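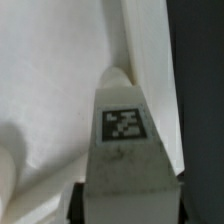

How to Descale a Drip Coffee Maker

A drip coffee maker that takes longer than it used to, or stops with water still in the tank, most likely has scale in it. Scale is the chalky mineral left behind by hard water. Clearing it takes less than an hour, and most of that is waiting.

What you need

White vinegar, cold water, a paper filter and a soft cloth. If you would rather use citric acid, dissolve two tablespoons in a full tank of warm water and use that in place of the vinegar mix.

Step 1. Empty the machine

Throw out the old grounds and filter. If your machine has a charcoal water filter in the tank, take it out now and leave it out until the last rinse is done. Wash the carafe and basket with dish soap.

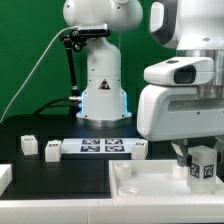 How often should I descale?

Every two to three months if your water is hard, and twice a year if it is soft. Machines that run all day in an office need it monthly.

Step 2. Fill the tank

Mix equal parts white vinegar and water and fill the tank to the top line. Put a clean paper filter in the basket to catch loose flakes. Set the carafe on the plate.

Step 3. Run half a cycle, then wait

Start the machine and switch it off when the carafe is half full. Leave it for 15 minutes so the vinegar can work on the heating tube. For a machine that has never been descaled, leave it for an hour. 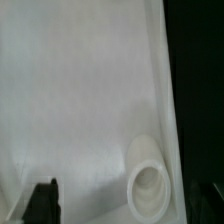

Switch it back on and let the rest run through. Pour the carafe out in the sink. Flakes in the paper filter are normal the first time – if there are a lot of them, repeat Steps 2 and 3 with a fresh mix.

Step 4. Rinse

Run a full tank of plain cold water and pour it out. Do this at least twice. Smell the water in the carafe after the second rinse and run a third if you still notice vinegar. 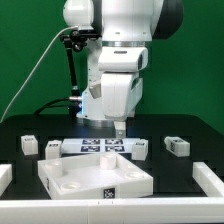
Wipe the warming plate with a damp cloth once it has cooled. Dried coffee on the plate comes off with a paste of baking soda and water. Put the charcoal filter back, or fit a new one if it is more than two months old.

Check the manual first if your machine has a descale light. On many of these the light has to be reset by hand, usually by holding down the brew button.

Posted by Milovan Grgić, 23 December 2018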